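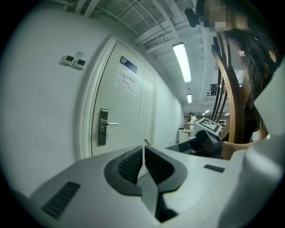
How to clean a white door with an electronic lock on it

White doors are sold on the promise of light and calm. What you get is a record of every hand in the building, kept at handle height. Ours at Clesura gets done once a month, and would get done more often if I were a better person.

You will need
2 microfibre cloths, one for wet work and one for dry
A bowl of warm water
Washing-up liquid, a few drops
An old soft toothbrush
Cotton buds
A towel for the floor, unless you enjoy mopping

Before you start
Find the lock's instructions. Ours were in the drawer with the takeaway menus, in 12 languages, and had one useful sentence on cleaning: wipe with a slightly damp cloth. Wedge the door open and keep your card, code or key on you. I once cleaned the lock with the card on the wrong side of the door and spent until four in the afternoon getting to know the stairwell.

1. Dust first
Dry cloth, top edge down. The top of the casing holds more fluff than seems possible, and if you wet it you'll be painting with grey porridge. Run the toothbrush along the corners of the casing and the groove where it meets the wall.

2. Wash the door
Dip the other cloth, wring it out, then wring it out again. Start at the bottom and work up. It feels wrong, but dirty drips running over unwashed paint can leave streaks that are a nuisance to shift. Stop a hand's width short of the lock plate on every side.

3. Marks that won't move
Hold the damp cloth on the mark for a minute and try again. If you reach for a melamine sponge, test it somewhere low down by the hinges. They are very fine sandpaper with good publicity, and on gloss paint they leave a dull patch you'll see every evening when the light comes in sideways.

4. The lock plate and handle
Spray nothing. Put a barely damp corner of cloth round your finger and wipe the plate from top to bottom, then dry it straight away. Do the underside of the lever too, where the fingers go. A cotton bud deals with the line where plate meets door. No bleach, no scouring cream, and no oil in the keyhole if yours has one.

5. The casing and the wall beside it
Same cloth, fresh water. Go gently on the wall. Matt emulsion comes off on the cloth, and you'll think you are winning.

6. Dry and test
Buff everything with the dry cloth. With the door still open, work the lock a couple of times and check that the bolt moves as it should. If it sulks, try new batteries before ringing anyone.

Leave the door ajar until the edges are dry, or it may stick to the frame.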